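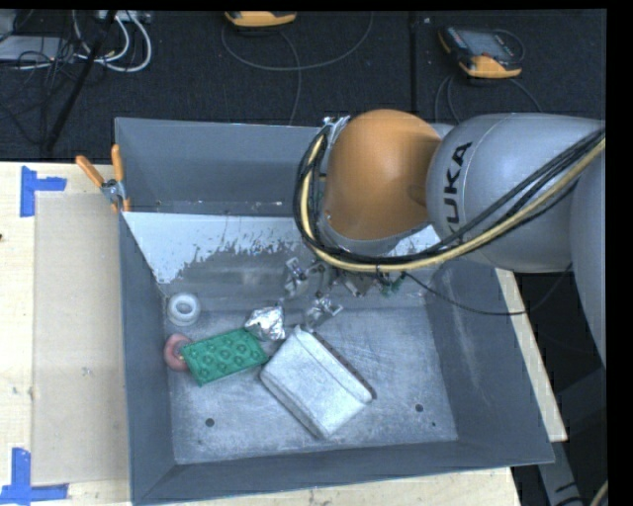 Bakke Bin Picking Kit for Clubs and Classes
Sold by Wivadura
Item 3435

Price: $1109
In stock, ships in 5 working days
Robot arm not included. Gripper not included.

What it is

Bakke is a starter kit for student teams who want to try picking mixed objects out of a metal bin. If you already coach a team, you have probably been sold something like this before, and you may have it in a closet. We have a closet too. Read the whole page before you send a purchase order.

The kit will not teach a class by itself. It won't make your arm pick better either. What you get is a bin, a way to hold it still, a bag of objects and a set of score sheets, so that two teams in two different buildings can run the same task and compare the results without arguing over whose bin was easier.

What's in the box

Sheet-metal bin, sloped sides
Spring clamps
Blue tape for marking where things go on the table
Bag of mixed household objects
Score sheets, pad of 40
Coach booklet, printed

What you need to have already

An arm with enough reach to get to the bin floor without the wrist hitting a wall. Check this with a tape measure and a cardboard box before ordering. Most of our returns come from teams who checked it afterward.
A gripper with narrow fingers. Wide ones meet the sloped sides well before they meet the object.
A table that doesn't rock.
An adult who knows the arm and stays in the room whenever it is powered.

About the objects

Our catalog used to call these "challenging real-world items." They are a roll of tape, a ball of aluminum foil, a soft case and so on. You could collect most of them from a kitchen drawer in ten minutes, and if money is tight you should. The reason to buy ours is that every bag has the same things in it. The foil is the exception. It changes shape every time it gets squeezed, so by the end of a term your foil ball and the next team's have little in common. The score sheet has a separate line for it, and some coaches leave it out of the total.

Shiny things on a shiny floor are hard on cameras. Teams that do well on a plain white table often do badly the first week with the metal bin, and a few stay bad at it. We don't sell a fix. Moving the lights helps some people.

Scoring

Each run on the sheet is 5 minutes. One point for an object lifted clear of the rim and set down outside the bin. Nothing for an object dropped back in, and nothing for one that a student nudged by hand "to free it up." There is a box for the number of hand resets. Fill it in. A score with that box blank tells the next coach very little.

Notes from a coach

Vasiliki Tsolakis has run the kit with her after-school robotics club since November. We asked her for a quote and she sent a list:

"The clamps are good. The booklet is too long and the part on calibration should come first. My students spent three sessions planning their code for the bottom corners and then lost most of their points on cable snags. I would buy the bin again. I would not buy the bag again."

We have moved the calibration chapter. The bag is still in the kit.

How it compares with the Plester

The Plester set costs less and uses a plastic tub. For younger students, or for any team with a small desktop arm, get the Plester. The Bakke makes sense if your school has access to a full-size arm and plans to enter the Feltar student league, where metal bins are used in the second round. Outside of that, we have a hard time telling you it is worth the difference.

Common complaints

The bin scratches. Yes, in the first hour, and the scratches don't affect scoring.
The tape lifts off the table. Press it down on a clean surface - it does not stick well over old glue.
The edges of the rim. They are rolled, but wear gloves when carrying the bin anyway.
No software. Correct. Use what your arm came with.

Returns

Forty days, bin unbent, objects all present. You pay shipping back, and the bin is heavy.

Questions about fit or reach go to Zdeňka Jurčo at the Wivadura school desk. Send her the model of your arm and the height of your table. She will tell you if it won't work, and she says so fairly often.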